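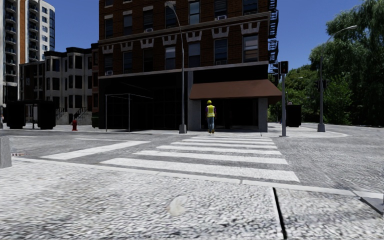
Kourosh Taheri had told me beforehand that the walking part would bore me. Wrong, mostly. Two hours at Plonell and I was still asking questions.

The job: teach a sidewalk robot to follow a person through a city, using runs recorded in a simulator. Someone steers by hand, the software keeps the view and the steering together, and that pair is one example. They have 2,623 so far. "Sounds like a lot," says Bram Vandenberghe, who steers. "It isnt."
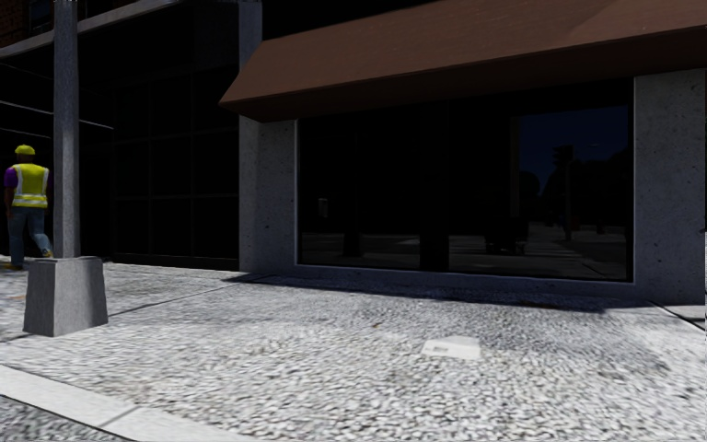 He did 26 runs the day I came. Bad ones get dropped, but not all of them – a wobble where he corrects himself is worth keeping. "If it only ever sees perfect driving, it has no idea what to do when it drifts."

And losing the person altogether? Bram shrugs. "Then I stop. I want it to learn to stop."
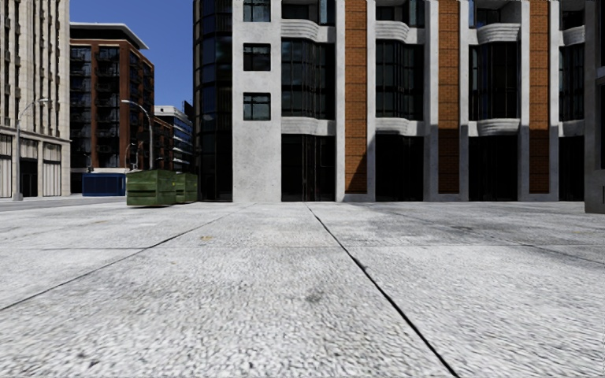 Corners are the weak spot. The January version cut them, every time, so the next 100 runs are turns and nothing else. Taheri wants them done before anyone touches the training settings again. Real streets after that, in Tedcombe, no date yet. "Ask me when teh turns are finished," he says, already back at his desk.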